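Recessed metal loop in gray panel: what may be attached to it?
Community Help > Storage and Furnishings

Posted by Skotulholm Facilities Desk

Our office is preparing written guidance for staff on the use of molded storage units. Each unit has a dark gray panel with a rectangular recess, and a U-shaped metal loop is set inside it. The supplier, Catell, is no longer able to provide the manual. We request advice on whether the loop is intended as a tie-down point or as part of a latch.

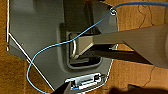 Photo: Skotulholm Facilities Desk

A light-blue cable passes across the panel and over one corner of the recess. Staff have asked whether it may be secured to the loop.

2 replies

Zeleke Storage Services
A loop of this shape may be a latch striker or a simple handle, and appearance alone does not settle the matter. Please check the facing part of the unit for a matching catch. Until this has been confirmed, no load should be attached. The cable should be routed clear of the recess and held with clips placed 30 cm apart.

Prendbridge Stores
We have 17 older units and use the loops for straps. No problems to date. Cannot comment on the cable.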